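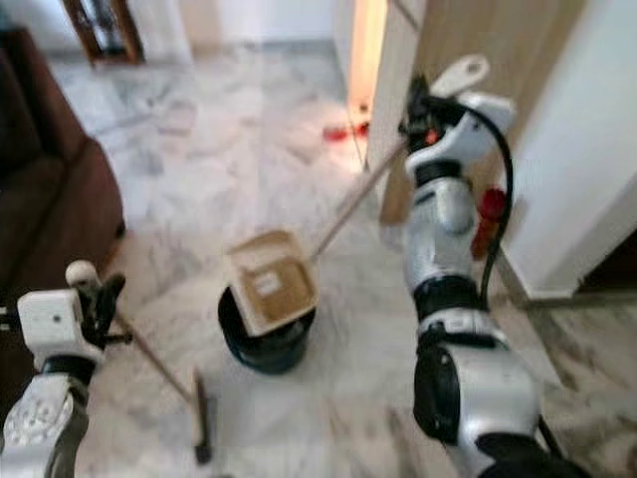
*Floor set, tipping step: brush in the left gripper, long-handled dustpan over the bucket in the right.*

# Gulldale floor-care cell: purchase and planning notes

Maintainer: Dzifa Osei
Last edited: Monday, February 14, 2022
Status: draft 2, open for comment until the order goes in

## Scope

This folder holds the equipment plan for the two-arm sweeping work at Gulldale. It covers the arms, the grippers, hand tools, spares and floor space. Staff time and software licences are in the Carrilho sheet and are not repeated.

The task is sweep, collect, tip. Both arms are in use for all of it, so a single-arm purchase is not costed.

## Files

- `items.csv`: one row per line item, with supplier, lead time and unit price
- `spares.csv`: consumables and wear parts
- `layout.md`: floor plan and clearances
- `quotes/`: supplier quotes as received, unedited

`items.csv` has 206 rows. Rows marked `hold` are left out of the totals.

## Suppliers

| Item | Supplier | Lead time | Status |
|---|---|---|---|
| Arm pair | Jondero | 16 weeks | quoted |
| Grippers | Jondero | 16 weeks | quoted |
| External cable sets | Cusus | 17 days | ordered |
| Brushes, dustpans, buckets | local shop | none | on account |

The arms and grippers must go on one order. Jondero charges carriage per delivery, and the split quote came out dearer.

## Hand tools

We buy ordinary household tools. Long handles are required on both brush and dustpan. The dustpan handle needs enough length past the grip point that the gripper does not close on the end. A hanging hole at the end is fine.

Buckets: round, dark, open top. Keep to one model per site. The dustpan covers most of the bucket mouth when tipped, and a narrower bucket leaves too little margin. Check the mouth against the pan before buying in bulk.

Budget for 50 brushes in the first year. Heads wear faster than handles, but the shop does not sell heads alone.

## Cables

The cable at the gripper loops over the wrist and back along the forearm. Order the longer Cusus set. The short one fits on paper and pulls tight at full wrist turn. Two spare sets per arm are in `spares.csv`.

## Floor space

Trials are run in furnished rooms with hard floors. `layout.md` gives the clear area needed with the bucket in place. Sofas and stands stay where they are; measure from their front edges, not from the wall. Polished stone and wood are costed the same. Carpet is out of scope.

## Not yet costed

- Replacement finger pads (no price from Jondero)
- Insurance in transit
- Storage between June and the second trial block

## Changes

- Draft 2: cable length corrected, bucket note added, tool quantities raised
- Draft 1: first version, arms and grippers only

Send corrections to Dzifa with the row number from `items.csv`. Do not edit prices without adding the quote to `quotes/`.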